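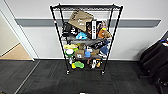 Wivstead software team puts out new release of its shelf-picking planner

Category: Robotics & Automation News
January 4, 2023
3 min read

Stetoletti, the small robotics software company on the edge of Wivstead, has started the new year by putting out a fresh release of Hudec, its planning and control package for robot arms that have to work at crowded shelves. It is good to see it arrive, as those of us who have followed the project since its first public showing in August have been hearing about this version for quite a while, and the people writing it have been generous with their time all along.

The biggest change is in how Hudec decides where to go next. The old planner built one full model of the shelf, worked out one path and then stuck to it, which was fine for tidy rows of boxes and a good deal less fine for soft things that slump and lean on each other. The new one keeps a running guess about each item, with a score for how sure it is, and it will happily ask for a second look from a different angle before it commits the arm to anything. If the score stays low, it picks an easier target and comes back later.

Wire shelving gets a section of its own in the release notes, and anyone who has tried to get clean depth readings near thin black wire will understand why! Hudec now treats the grid and the posts as a known shape that is fitted first and then set aside, so that the gaps between wires are no longer mistaken for free space to reach through. 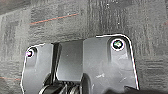 There is also a new calibration tool for wrist cameras, and this may be the part that smaller labs are happiest about. It asks for 30 short arm poses, checks the results against the head camera, and tells you in ordinary words which of the two views seems to have drifted. The old routine took most of a morning, and the team says the new one is usually done in 15 minutes -- coffee included, according to the notes.

Before release, the software was put through 891 planned reaches on mixed shelves of toys, bags and packaged goods. The planner stopped and asked for help on 156 of them. The company has published the full logs of those stops along with the code, and has invited users to send in their own.

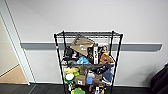 Toys and boxes packed closely together on a wire shelving unit.

Users in Sorkbridge, where a second group has been trying early builds, asked for better playback of failed plans, and they have got it. A stopped reach can now be stepped through one decision at a time, with both camera views side by side and the planner's scores listed next to them. Work on two-arm planning goes on, and Stetoletti hopes to have a first version ready for testing by August. Existing projects should load in the new release without changes, though the team does suggest running the camera calibration again first.

Tags: motion planning, perception, robot software

Search this site Enter keywords Go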